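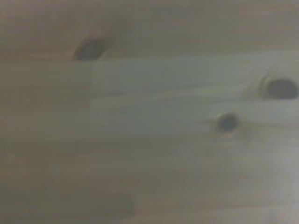
Eynon Boards – read me first

Hello, and thanks for downloading. Eynon Boards is my collection of close-up pictures of plain softwood boards, the sort you find on a workbench, a shed wall or the floor of a spare room. There are 1063 pictures in this release. I put it together because I wanted wood textures that looked like wood people live with, and most of what I could find had been sanded, oiled and lit like a wedding cake.

Version 2, Feb 2, 2026. If you have version 1, please bin it. The folder names have changed and so have half the labels, and mixing the two will only make you cross (I tried it myself over a weekend and had to start again).

What you get

One folder called boards, one called joints, one called knots, and a plain text file called labels.csv. A picture only lives in one folder. If it has a knot in it, it goes in knots, even when there's a joint as well, so please don't treat joints as the full list of everything with a seam. The has_joint column in the labels file is the thing to filter on. I've had several messages about this, so I'm putting it near the top!

The labels file has one row per picture, with these columns:

file – the name of the picture
place – bench, wall, floor or shelf
finish – bare, waxed, painted or unsure
has_joint – yes or no
has_knot – yes, no or part
grain – across, up or slanted
focus – sharp, soft or very soft
note – anything I felt like adding

"Part" under has_knot means the knot is cut through by a joint or runs out of the picture. I went back and forth on that one. In version 1 I called them all "yes", and then a friend who was using the set for a matching game pointed out that half a knot and a whole knot don't look anything like each other. Half knots are my favourites now. When boards are sawn up and laid side by side you get a dark oval that just stops dead at the seam, and the next board carries on as if it had nothing to do with it.

Where the boards are

Mostly in my own house and shed, plus a long bench at Lekon, the shared workshop where I rent a corner. I started in July with the shed, when the light was good and the door could stay open all day. The shed boards are the oldest. The Lekon bench has had a harder life, with glue, pencil marks and a fair few saw nicks, and I've left all of that in.

As for the kind of wood, I've only put "softwood" in the notes. It's pale, it's knotty and most of it is probably pine or spruce, but I'm no expert and I didn't want to give you a species column full of guesses. If you need to be certain what tree you're looking at, this isn't the set for you.

Colour

Please read this bit if you're going to use the colours for anything. I haven't corrected them. The same pale board can come out creamy, beige, grey or even a bit green depending on the light, and two boards lying next to each other can look like they came from different shops. If you want everything to match, you'll need to even it out yourself. I did try doing it for version 1 with a little tool called Flanska, and the boards all ended up the colour of weak tea, so I took it out again.

Focus

Lots of these are soft, and some are very soft, with the grain smeared into long streaks. I've kept them. For backgrounds they're often nicer than the sharp ones – they sit quietly behind words and don't fight with them. If you only want crisp grain, filter on focus = sharp and you'll be left with 500 pictures. There are another 400 marked soft, and the rest are very soft.

How I did the labels

By hand, by me, with a pot of tea, going through the whole lot and then going through it all again later on without peeking at my first answers. Where the two goes disagreed I had a third look. Finish caused the most trouble. Waxed and bare are hard to tell apart in a picture, even when I know which board it is, so I've used "unsure" quite freely. I'd sooner you had an honest shrug than a wrong answer.

Grain direction goes by how it runs in the picture, left to right being "across". It doesn't tell you which way round the board is in real life.

Things I know are wrong

A few of the shelf pictures are near enough the same picture twice. I've taken out the exact doubles but the close cousins are still in there, so if you split the set into groups for testing, keep each place together.

There's hardly any painted wood. I only own one painted shelf and I'm not painting another for your sake.

The note column is a mess. Some notes are useful ("glue line under the wax") and some say things like "nice one". Sorry, sort of.

No hardwood at all, and no chipboard or ply either.

Using it

Do what you like with the pictures, paid work included. A mention of Eynon Boards is lovely but you don't have to. I'd rather you didn't sell the folder on as it stands. The labels are yours on the same terms.

If you're making tiling backgrounds, Avier is the small script I use for it, and it's in the extras folder with its own read me. It likes pictures where the grain goes across and gets in a right tangle with slanted ones.

Found a wrong label? Send me the file name and what you think it should say. Corrections go into the next version, and I'm hoping to get some old floorboards in there too once I've shifted the wardrobe.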